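Terunley Shared Workrooms: progress report to the Witard Fund

Prepared by Þröstur Nørgaard, workrooms coordinator
Jan 28, 2019

Period covered

This report covers the second six months of the grant, from August onwards. It follows the order of the headings in the award letter. The full accounts have gone separately to Bjarke Stougaard at the Fund, and only the main amounts are repeated here.

Summary of the grant

The Fund awarded us £2,000 towards the cost of keeping the shared tables at Terunley clean and fit for use between bookings. The money was for table coverings, hand tools, trays and printed instructions. Cleaning of floors, windows and toilets is paid for out of the building charge and does not form part of this report.

We have spent £1,601. The remainder is committed to replacement felt, which is explained under "Money".

Why the tables needed attention

The tables are used for paper craft, model making, sewing repairs and small electrical work. Each group is asked to leave its table clear. Before the grant most groups did this by wiping the top with the side of a hand, and what was on the table went on to the floor. Thread, paper scraps and bits of tissue were then walked into the corridor. The floor cleaners raised this with us more than once.

The old tops were bare board, and small parts rolled off them. In the first half of the grant we covered the tops in grey felt, which users had asked for. Felt holds small items in place very well, but it also holds crumbs and fluff, and a damp cloth does not help. Most of the work in this period has been about finding a simple way to clear felt.

What was done

Table coverings. All 12 tables are now covered. The last six were done in August by Ketilsson, who had also supplied the first batch. The cloth is a slightly darker grey than the earlier one. Two corners lifted within a month and were glued down again at no charge.

Dustpans and brushes. We tried three types of brush. The soft one pushed fluff about without lifting it. The wire-backed one pulled at the felt and was withdrawn after a week. The third, with dense black bristles and a long beige handle, cleared the surface without marking it, and we bought one for every table. The dustpan that goes with it is beige plastic with a wide flat lip. It has a hole at the end of the handle, so it can go on a hook.

Trays. Each table has a shallow tray with high sides. Users put small tools and parts in it before they sweep, so that nothing useful goes into the bin. The trays came in several colours, and we have not tried to match them to tables. Four were borrowed for the Havomthorpe open day and came back in good order.

Instructions. A card has been placed at each table. The wording was changed twice after comments from users. The present version reads:

1. Put tools and parts in the tray.
2. Pick up pins and blades by hand and put them in the sharps tin.
3. Lay the dustpan flat on the felt with the lip towards the rubbish.
4. Sweep with short strokes. Do not scrub.
5. Empty the pan into the bin by the door and hang up both tools.

Crumpled tissue comes up most often in the comments book. It is used for glue and for wiping brushes, and it gets left behind more than anything else. A wad of it will roll in front of the bristles and stop at the lip of the pan, so a firm last stroke is needed. We have added this to the talk given to new groups.

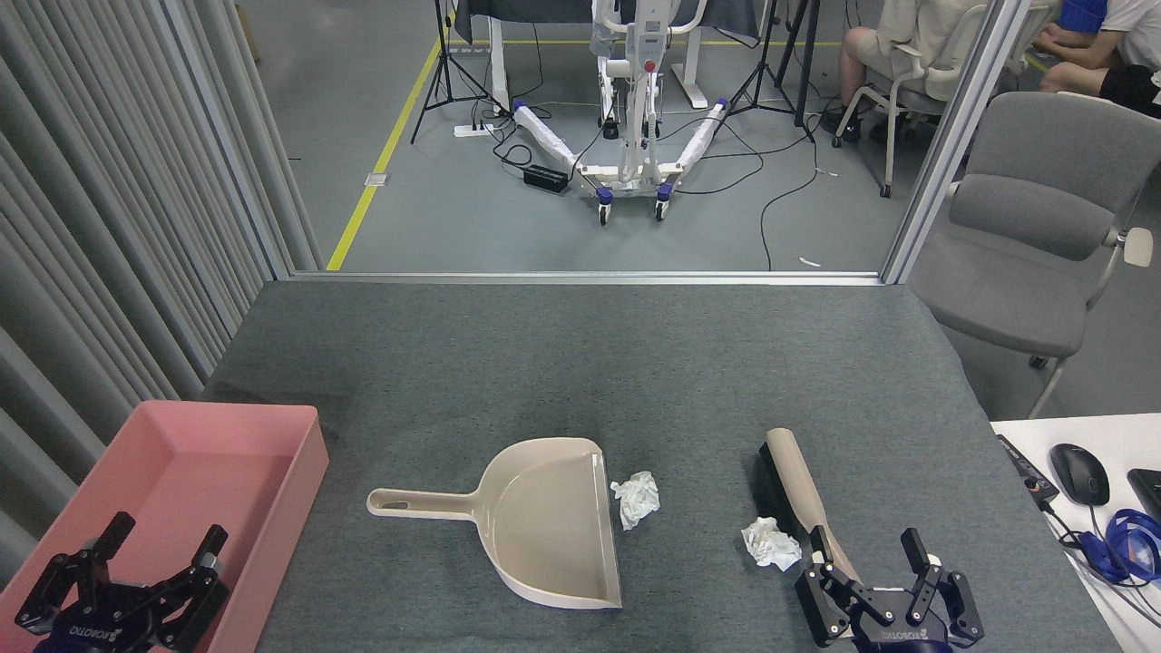
Results so far

Complaints from the floor cleaners have stopped. The handover between bookings, which used to overrun, now fits in the time allowed. Users of the sewing table asked for a second brush and were given one from the spares.

Three dustpans have gone missing and one has a split handle. Hooks were fitted late, in the final weeks of the period, and we expect fewer losses now that each pan has a place. The felt on the model-making table is wearing thin at the front edge, where people lean on it.

Money

Spent to date: £1,601, made up of felt and fitting, brushes and dustpans, trays, hooks, and printing of the cards. Receipts are numbered in the accounts. We ask the Fund's agreement to use the unspent £399 for replacing the felt on the two most worn tables. Ketilsson has given a price within that sum.

Next steps

Replace the felt on the model-making and sewing tables.
Replace the missing dustpans from our own budget.
Ask each regular group to name one person to check the table before leaving.
Send a short closing report at the end of the grant.

We would be glad to show Mr Stougaard the workrooms at any time during opening hours.

Related items

Terunley Shared Workrooms: first progress report
Table booking rules and charges
Havomthorpe open day: notes for groups
Witard Fund: guidance on small grants for equipment

Contact the workrooms office | © Terunley Shared Workrooms | Back to top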